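Reading time: 2 min

The Corner Store Soda Hunt

Start at the bottom of the hill in Tatport, on a Saturday if you can, with an empty tote bag and some coins in your pocket. The old harbor town has more corner stores than it has any right to, and every one of them sells cold drinks in its own way. I spent two days going from door to door and came home sunburned, sticky and very happy.

My first stop was Dostero, the grocery at 414 Pier Street. The cooler hums so loudly that people raise their voices to order. The shelves run from the big names to ginger beers made a few towns over, and there's a pear soda - pale, sharp, barely sweet - that I still think about. It comes with a paper cup whether you want one or not.

Then there's the question of glass or plastic, which people in Tatport will argue about with total strangers. Glass fans talk about the weight in the hand and that first cold touch on the lip. Plastic fans want a cap they can screw back on before the walk uphill, and after the walk uphill I had some sympathy! The man ahead of me in line bought both and refused to take a side.

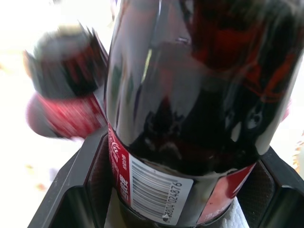
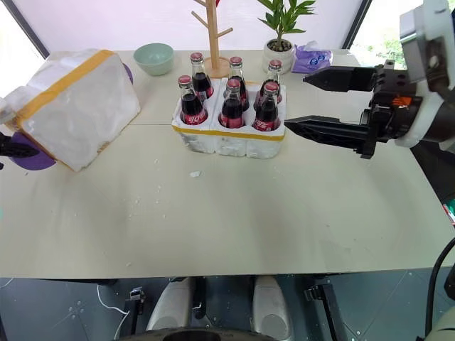
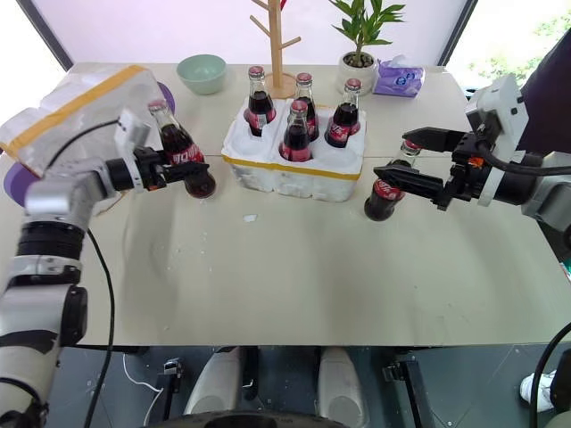
Cola, in plastic and in glass.

Up the Hill to Llanos

Llanos is a lunch counter with 11 stools and a window that looks straight down to the boats. Go before noon. The kitchen makes a cola-braised pork sandwich, dark and peppery, piled on a soft roll with pickled onion, and it sells out fast. Ask for lime with your drink and you'll get half a lime, cut side up, on a saucer.

The dessert is a float for 99 cents, a price painted on the wall so long ago that the numbers have faded to pink. It's small, maybe five good spoonfuls. Order it with root beer and eat it outside on the steps, where the breeze comes up from the water and the foam gets all over your wrist.

From there it's an easy walk back down by the fish sheds, and Dostero will still be open if you want another pear soda for the bus.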